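Folding at Hesside: what a table does for a pile of washing

Report by Annatjie Nel and Zinhle Mnguni, second-year Home and Community Studies

When we first told our classmates that our project was going to be on folding clothes, there was a fair bit of laughter, and we did join in (it does sound like a holiday job). But we had both grown up in houses where the clean washing lived on a chair until somebody wore it again, and we wanted to see whether the place where you fold makes any difference to whether it gets done at all.

The work was done at Hesside, the shared student house on the Hokdale side of the campus, where 18 of us use the same two washing machines. We kept a diary through the winter term and stopped in December, when everyone went home and took their jumpers with them. For the first half of the term people folded wherever they liked, mostly on their beds. For the second half we asked them to bring their things down to the wooden table in the common room and fold there, standing up if they could manage it.

We were a little worried that people would feel shy about it, and one or two did, so we said that underthings could stay upstairs and be counted as done. After that it became quite a friendly business, with the kettle on and somebody usually reading out bits of the Flemis newsletter while the rest of us matched socks.

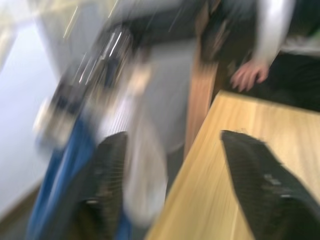
Why fold on a table and not on the bed?

A table is firm and flat, so a sleeve stays where you lay it and you can smooth a crease out with the side of your hand. On a mattress the cloth sinks, and you end up folding the same shirt twice.

Our diary shows a full load taking 60 minutes to put away when it was folded upstairs, if we count all the stopping to look at phones, and the longest table session was well under that. We would not like to make too much of this. People were in company, they knew we were writing things down, and Zinhle is a very quick folder who helped her neighbours more than she was supposed to.

The thing we would change is the height. Our taller housemates complained of sore backs, and we borrowed the higher bench from the Fourie building too late in the term to give it a proper trial. We would also start with towels, which are forgiving, and leave fitted sheets until everyone has had some practice – Annatjie still rolls hers into a ball and is not sorry.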